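Probamos el kit de pinzas manuales de Flovotex. Charla con su responsable de producto

El kit se vende desde marzo y ya tiene lista de espera. Dos pinzas de mano, cámara, cables, software de registro. 3000 euros. Hablamos con la responsable de producto en el local que Flovotex tiene en Fleditz, con prisas porque salía para una reunión. Va lo principal.

Primera pregunta, el precio. "Caro para un aficionado, barato para un laboratorio", contesta. Dice que el cliente típico ya tiene brazo robot y lo que le falta son demostraciones hechas por personas. Coges la pinza, haces la tarea, se graba, y con eso se entrena luego. Antes trabajaban con Stoica, que les hacía las piezas; ahora las imprimen ellos. "Menos plazos, mas control".

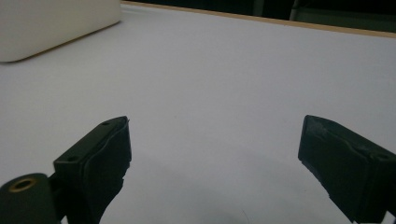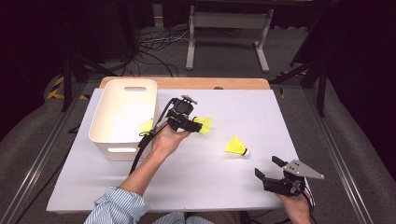 Del desgaste quería hablar yo, porque es lo que preguntan los lectores. ¿Cuánto duran las almohadillas? "Depende de lo que agarres. Con cartón, mucho. Con cosas raras, menos". Le señalo el borde inferior de la almohadilla derecha, en el primer plano de los dedos abiertos: deshilachado, con picos. No lo discute. "Esa hay que cambiarla. Se cambia en casa, con un destornillador". El recambio, 66 euros el par. A mi me parece mucho para una pieza de goma y se lo digo. Se ríe, no baja el precio.

Sobre el peso, menos cómoda la respuesta. Yo acabé con la muñeca cargada a los veinte minutos. Admite que se lo dicen: "La próxima versión quita 85 gramos". Sin fecha. El cable negro tampoco ayuda, te cruza la mesa y hay que ir apartándolo. ¿Inalámbrico? "Lo probamos y perdíamos datos. De momento, cable".

¿Y por qué volantes de bádminton? "Porque son incómodos de coger, ligeros y con una punta que no se parece a la otra". En su última tanda dieron por válidas 71 grabaciones, el resto a la basura. Pregunto si Oltthorpe, la competencia directa, tiene mejores números. "Pregúnteles a ellos".

El software lo dejamos para otra entrega, no dio tiempo. Soporte solo en inglés y alemán por ahora; en español "este año", dice ya con el abrigo puesto.

Contacto | Aviso legal | © 2021 Todos los derechos reservados | Volver arriba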